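Kasness Kitchen Words, version 7

A list of things people call things in kitchens, with notes on where they call them that.

Last changed 10/24/23. Kept by Tormod Lindholm, who is also the person to complain to.

What's in it

The main file has 440 entries. Each one is a word or short phrase for something you would find in a home kitchen, along with what it means, which town the speaker grew up in, and the sentence they used it in. Of those, 410 have a full sentence. The rest have a blank in that column, mostly from people who gave me a word, were asked to use it in a sentence, and said "I just did."

The towns are Kasness, Arkaditz, Ifans and Sasness. They are close enough together that you can have lunch in one and regret it in another, and they do not agree on the name for the end slice of a loaf of bread.

Files

words.csv is the main file
towns.csv has the four towns, with the short codes used in words.csv
rejects.txt has entries I took out, and my reasons, some of which are polite
old/ has earlier versions, kept so that people can tell me they were better

Columns in words.csv

word: as the speaker spelled it. If two people spelled it two ways, it has two rows. I am not getting in the middle of that.
meaning: my wording, checked with the speaker where the speaker was willing.
town: where the speaker grew up, which may have nothing to do with where they live now. A man who has lived in Ifans since he was married is still down as Sasness, and he asked me to keep it that way.
sentence: as said, with names taken out.
heard_from: parent, grandparent, neighbor, school, or unknown. "Unknown" covers a lot of "everybody says it."
sure: yes, no, or maybe. This is how sure I am, and it has no bearing on how sure the speaker was. They were all sure.

How the words were collected

Mostly by talking. I started in June with a printed sheet of questions ("What do you call the cloth you dry dishes with?") and dropped it after the first few visits, when people began answering the way they thought the sheet wanted. After that I asked them to tell me how to make something they make often, and wrote down the nouns. It takes much longer and I now know more than I need to about dumplings.

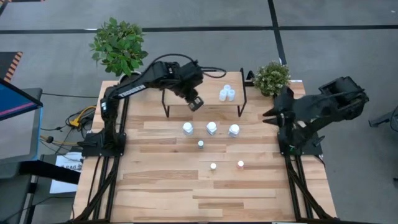

Speakers saw their own entries before they went in and could change or pull anything. The usual change was to the spelling. The second most usual was to add a word their sister had gotten wrong.

Known problems

Arkaditz is overrepresented. They like to talk.

Sasness is thin on anything to do with baking. I went there during a hot spell and no one wanted to discuss ovens.

The word "slopper" appears with three meanings: a ladle, a wet sponge, and a person who overfills bowls. All three are real and I have stopped trying to merge them.

Some rows marked "maybe" are probably family words that never got past one front door. I left them in. If you are doing anything serious with this list, filter them out, and please tell me what the serious thing is.

A comma inside a sentence is wrapped in quotes, as it should be. A quote inside a sentence is doubled, as it should be. If your spreadsheet turns the town codes into dates, that is between you and your spreadsheet.

What it's good for

Settling arguments, starting arguments, crossword clues, and small comparisons between neighboring towns. A teacher in Ifans used version 5 for a spelling lesson, and I heard about it from several parents.

What it's not good for

Statements about how "people" talk. These are the people who were home when I knocked. The list leans toward older speakers with good chairs. It says nothing about how common any word is, and the row count for a town tells you only how long I stayed.

Changes

7: added the sentence column, fixed the town codes, removed duplicates of "crumb drawer"
6: put back one "crumb drawer" that was not a duplicate
5: spelling fixes from Arkaditz
4: reversed the spelling fixes from Arkaditz at the request of Arkaditz

Before that I didn't write things down, and I'd advise against it.

Use and corrections

Use it however you like and say where you got it. Send corrections as a row in the same format, with the town filled in. Corrections without a town go in rejects.txt.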